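Search questions, answers and people
Home Ask Unanswered Robots & Automation Workshop Builds Log in

Wrist camera on a homemade arm keeps losing the slot it's supposed to find

Asked by Divina Quiambao in Robots & Automation

Hi all. I've been building a small arm at the Tedport shared workshop since November and I'm stuck on what I think is a vision problem, but it could easily be a me problem.

The goal is pretty modest. I want the arm to seat and pull memory sticks and short cards in old workstation boards, because we get donated towers and testing the RAM by hand is a slow, thumb-bruising job. The arm is a Serkley kit with a two-finger gripper I printed covers for, and there's a little camera at the wrist looking past the fingers. Software is the free version of Nidorar running on a laptop.

What happens: from high up it finds the memory slots fine. Then it comes down, and in the last bit of travel it either freezes or jumps sideways by one slot. It jumps to a neighbor, always, never to something crazy. I've recalibrated the camera maybe 8 times. I've also tried it at 9 at night with the shop lights off and just a desk lamp, and that was worse.

Things I've already tried:
- tightened the camera bracket (it was a bit loose, I admit)
- slowed the descent way down
- swapped the USB cable
- printed a checkerboard and did the calibration properly, on glass

Nothing is powered up while the arm is working, the tower is unplugged, so please don't worry about that part. I just want it to pick the right slot and stay with it. Is this a camera thing, or do I need to rethink the whole approach?

2 people following this question

Answer from rustybracket

Get a better camera. The cheap ones have terrible autofocus. I had one on my CNC and it drove me nuts until I threw it out.

Comment from Divina Quiambao: It's fixed focus, but thanks.

Answer from Bienvenido Pascual (accepted)

Oh I know this one, I lost most of a winter to it! Mine is a different arm but the same idea, a gripper and a camera on the wrist, and I've been working on old workstation boards in my garage too. I don't think your camera is bad and I don't think your calibration is bad either, if the high view lands where it should.

Think about what the software has to go on. Memory slots are a row of identical stripes. From up high it can see the ends of the row and the socket and everything else, so it knows which stripe is which. Come down close and the fingers cover half the view, and all it's got left is stripe, stripe, stripe. If the picture shifts by one slot spacing, it matches just as well as before, so off it hops to the neighbor. I bet if you log the jumps they're all exactly one slot wide.

So stop tracking the slot. Track something that isn't repeated, and then work out the slot as a fixed offset from it. I used the CPU socket for a long time because the metal frame has nice hard corners, and it's big enough that the fingers rarely hide all of it. One corner wasn't enough for me - the angle wandered - so now I use 4 points spread as wide as I can get them, and if fewer than three are visible the arm stops and backs up. It's boring and it works.

A colored slot is great for this if your board has one, same with an odd white one in between black ones. I mask out the area where my fingers sit, too. That's a ten-minute job and you should do it first. Park the gripper in its closest position, grab a still, paint the fingers black in any drawing program and feed that in as the ignore mask. Nidorar has a box for it under the tracker settings, at least my version does. Do a second mask with the fingers open, they don't cover the same stuff.
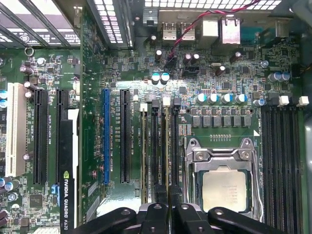 The latches gave me trouble as well. Mine alternate light and dark along the row, and I thought, perfect, I'll use that as a landmark! Nope. Light, dark, light, dark is still a repeating pattern, so then I was getting jumps of two slots where I used to get jumps of one. Took me an embarrassingly long evening to see why.

About the lamp: one lamp from the side puts a bright streak on anything shiny, and the streak moves as the wrist moves, so the tracker happily follows the streak. Try light from two sides with baking paper taped over both. I also turned my exposure down until the socket metal stopped blowing out, and the board looks gloomy to me now but the tracker likes it.

For numbers, I ran 70 descents after the change and had 6 misses, and those were nearly all on one board where I'd measured the offset wrong. Before that I couldn't get through five in a row. Measure the offset per board model, by the way, and save it under the model name. I got lazy and reused one and put a stick down on top of a latch.

One more thing, let the fingers have a little give at the bottom. I put a bit of foam behind the pads, cut from a packing insert, and it forgives a small error much better than any code I've written.

Comment from Divina Quiambao: You were right about the jumps, I went through the log and every one is a single slot. Going to do the finger masks tonight. Did you do the backing up as a fixed height or does it go until it sees enough points?

Comment from Bienvenido Pascual: Until it sees enough points, with a ceiling so it doesn't wander up into the lamp. Ask me how I know.

Answer from Dimaculangan

Different take, skip the camera for the last part altogether. Make a jig that holds the tower in the same spot every time, teach the arm the slot positions by hand and play them back. We do that with a parts tray and it's fine. Only downside is you need a jig for each case shape, and if your donated towers are all different it gets old. Could do the camera for the rough position and then go blind for the last stretch - depends how stiff your arm is, the Serkley ones sag a little when they reach far out.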